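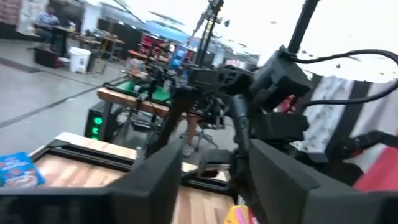
The Flallstead work table is made for people who use their table every day and do not want to worry about it. We sell it since April to workshops, labs and small offices, and most customers choose the light wooden top. The pale plank pattern is calm for the eyes and small things are easy to find on it, even a snack package that somebody has put down at the side. A black rectangular border runs along the edges of the surface and marks the area for working. Many customers tell us they like this border more than they expected, because things stay inside it.

Size and load

The standard top is 2000 mm long and 800 mm deep. Evenly spread, it carries 50 kg. If you will clamp heavy equipment to one side, please write to us before ordering — we can add a cross beam under the top.

Choosing a mat

A mat is not included. If you cut or solder on the table, we recommend to order the Bullow mat together with it, in green or gray. It lies flat after one night. Please do not glue it, the glue leaves marks on the wood.

Space under the table

There is no drawer and no shelf below, so a computer tower and an office chair can go there. The cable tray Voltbridge fits all our tables and is fixed with 3 screws. It can be mounted left or right.

Cleaning

Wipe with a soft cloth and a little soap. Do not leave water standing near the border. For scratches use the Schumacher wax stick in the light tone, sold separately.

Delivery

The table comes in two boxes, the top and the legs. Assembly needs two persons and one hex key, which is in the box with the legs. Prices on this page are valid from October 2019 and include the legs but not the mat or the cable tray.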